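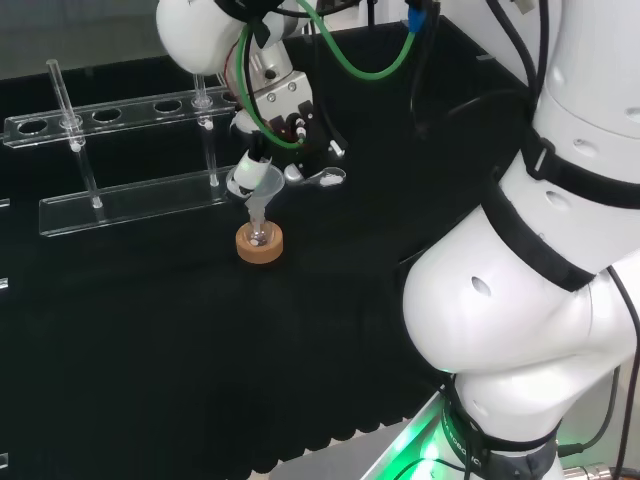 A small round-bottomed flask in its cork ring, with the clear tube rack at left.

The household laboratory bench has now been in regular use for 16 months, and the author considers it appropriate to set down which of its furnishings have earned their place. Readers of this blog will recall that the bench began as a means of preparing inks and simple indicator solutions at home. It has since taken over the whole of the north wall of the utility room, and the correspondence it generates has grown in proportion. The present entry is confined to the humble items: the ring, the funnel, the rack and the cloth. Reagents and storage were addressed in the March entry and will not be repeated.

The cork ring

A round-bottomed flask cannot stand unaided. This is obvious to anyone who has owned one, and it was not obvious to the author at the time of purchase. The first flask spent two weeks in a coffee mug lined with a dish towel. The arrangement functioned, after a fashion, until the mug was required for coffee.

Cork rings are available in several diameters, and the correct one is determined by the body of the flask, with no regard to its neck. The flask should settle into the center hole so that its lowest point remains clear of the table. If it touches, the ring is too large and the flask will rock when anything is set into its neck. The author ordered the first ring from Etwood, found it one size too generous, and exchanged it by mail at a cost exceeding that of the ring itself.

Cork is preferred here to the rubber and plastic alternatives. It is quiet, it does not slide on cloth, and it is kind to thin glass. Its drawback is that it absorbs whatever is spilled on it. One ring in this household is permanently violet along one side and has been reserved for work with iron gall ink, where its appearance can do no further harm. Rings should be wiped with a barely damp cloth and left to dry on edge. They should under no circumstances be soaked. A soaked ring swells, then crumbles at the rim, and the crumbs find their way into everything.

The funnel

A small plastic funnel is adequate for nearly all household purposes. Glass funnels are handsome and were tried for one winter. They are also heavy in relation to a small flask, and a heavy funnel seated in a light flask produces a tall object with its weight at the top. Plastic has been the rule ever since.

The spout should enter the neck without sealing it. A funnel that fits too tightly traps the air in the flask, and the liquid will sit in the cone and refuse to descend, or descend all at once. Where the fit is tight, it is sufficient to hold the funnel slightly raised during the pour. A clear or translucent cone is strongly recommended, as it allows the level to be watched from the side.

The author keeps separate funnels for oily and for water-based preparations. They are identical in every respect, and the system depended entirely on memory until a drop of nail polish was applied to one of them. Which drop signifies which use is recorded on a card inside the cabinet door.

The rack

The clear acrylic rack was purchased from Zurnivstead, a supplier of school equipment, when the earlier wooden one warped. It follows the customary pattern of an upper rail pierced with round holes and a lower rail on which the contents rest. Visitors remark on how little room it appears to occupy, and it is true that clear material is easily overlooked on a crowded bench. The author has placed a sleeve in it more than once.

The holes are somewhat generous for narrow pieces, which consequently lean. Leaning is harmless in itself. It becomes a nuisance when two neighboring pieces lean toward each other and touch, and for this reason slender items are stored here with at least one vacant hole between them.

Acrylic must be kept away from acetone and from strong alcohol, both of which will cloud it or cause fine cracks at the drilled holes. Warm water and a little dish soap are entirely sufficient. Paper towels leave fine scratches, and a soft cotton cloth is to be preferred. The rack should not be placed in the dishwasher, a point on which the members of this household have not always been in agreement.

The cloth

The black tabletop is covered with black fabric, and more questions are received on this subject than on any other. The reasoning is practical. Clear glass and clear plastic are difficult to see against a pale or patterned surface, whereas on black every rim and edge shows as a bright line. Small pale objects likewise announce themselves at once. Before the cloth was introduced, caps and spatulas were lost weekly, and one was recovered from the heating vent.

The fabric is a plain cotton from Malý, a remnant shop near the railroad station, and was cut long so that it hangs over the front. It has never been hemmed properly. It is laundered separately on Sunday, without fabric softener, and is shaken outdoors beforehand. Lint is the one serious objection to black cotton — it must be brushed before each session, and the brush itself must be kept clean.

Matters outstanding

The wall behind the bench remains gray. A coat of Trodov washable white was proposed last spring and the can has been purchased, but the author has grown accustomed to the gray and the can is still unopened beneath the sink.

A second cork ring of the smaller size is on order, together with a set of stoppers. Several readers have inquired about the labeling method used for the ink bottles. It will be covered in the next entry, provided that the present batch of labels survives the humidity of the utility room.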